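Sleeping on Bamboo

A tile mat makes a plain bed cooler in July, and it asks for very little in return

By Raquel Esteves

Hortensia Medina puts her bamboo mat on the bed when the nights turn warm and takes it off when she starts reaching for a second blanket. She has kept to that for nine summers. Her bedroom is on the top floor, under a flat roof, and in July it holds the heat until well past midnight.

"I had a fan and I had good cotton sheets," she says. "The sheets were fine for an hour. Then they were warm too."

The mat she bought is the tile kind, made of small rectangles of bamboo joined in a grid. It rolls up like a rug and lies flat when it is opened. People who grew up with one tend to think of it as ordinary summer bedding. People who didn't often take it for a floor covering the first time they see it.

What it feels like

Bamboo tiles are smooth and firm. They don't sink under you the way cloth does, and air can move through the gaps between them. The mat does not chill the bed. It feels cool when you lie down, and when you roll over you find another cool spot. That is most of what it does, and on a hot night it is enough for many sleepers.

Firmness is the main complaint. Teresa Abreu, who runs the bedding floor at Guerreiro, a home goods store, tells customers to try a mat on their own mattress for a week before they decide. A soft mattress lets the tiles bend with the body. A very hard one makes the whole bed feel like a bench. Side sleepers notice this at the hip and shoulder. Abreu suggests a thin quilt under the mat for them, folded once if the mattress is old.

The other complaint is hair. Long hair can catch between the tiles if the cords are loose or the edges are rough. Most people solve it with a pillow large enough to keep their hair off the mat, or they tie it back.

Buying one

Run your palm over the tiles in both directions before you pay. The edges should be rounded. Turn the mat over and look at how it is held together. Elastic cord gives a little when someone sits down hard, and it can be replaced. A glued fabric backing lies flatter but traps more heat and dries slowly after cleaning.

Measure the top of the mattress and choose a mat slightly smaller. One that hangs over the side will bend at the edge every time someone gets in or out, and that is where cords usually break first. On a shared bed, some couples buy two narrow mats and leave one side as it is. Medina's husband sleeps on a sheet all year.

Color is a matter of taste. Plain tan mats hide scratches better than the dark ones, which are usually heat treated and show every pale scrape.

Making the bed

A mat changes how a bed gets made. There is no fitted sheet to smooth, at least on top. Afonso Macedo, who rents out two rooms in his house, strips each bed down to the mattress cover, opens the mat from the head end, and pulls it square at the corners. The top sheet goes on folded in thirds at the foot. He leaves it untucked, as a tucked sheet slides around on the tiles and ends up on the floor by morning.

He wipes the mat between guests with a cloth wrung out in warm water. No soap, or a single drop if someone has used sunscreen. Then he opens the window and leaves the mat uncovered for the afternoon.

"Don't put it in full sun," Macedo says. "I did that with my first one. It dried out and two tiles split."

Dust collects in the gaps, and a wipe won't always reach it. A soft vacuum brush will, run along the rows first and then across them. For a spill, lift the mat off right away and blot the mattress cover underneath.

Small repairs

A broken cord is not the end of a mat. Inês Magalhães mends them at her kitchen table with round elastic from a sewing store and a blunt needle. She starts from the nearest edge, threads the new cord alongside the old one, and pulls the old one out once the row is holding. Knots go on the underside. She says a first repair takes an evening and later ones take less.

Putting it away

When the season ends, clean the mat and let it dry for a full day. Roll it loosely with the smooth side out and tie it in two places with cotton tape. A closet shelf is fine, and so is the space under the bed if the floor is dry. Avoid plastic bags, which hold moisture and can leave gray spots by spring. Medina uses an old pillowcase pulled over each end.

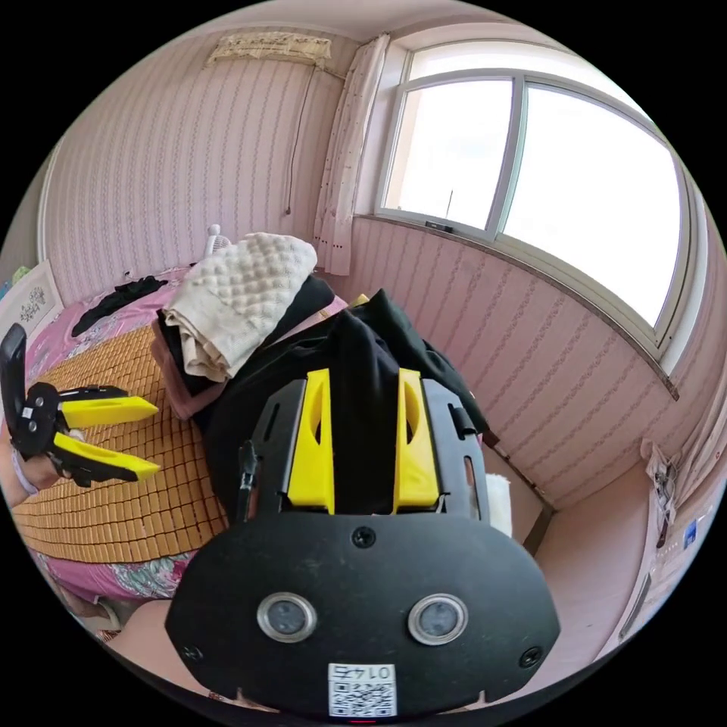
She airs it again before it goes back on the bed, standing it half unrolled in the hallway overnight. Her daughter has asked for one of her own this year, in the narrow size, for a bunk.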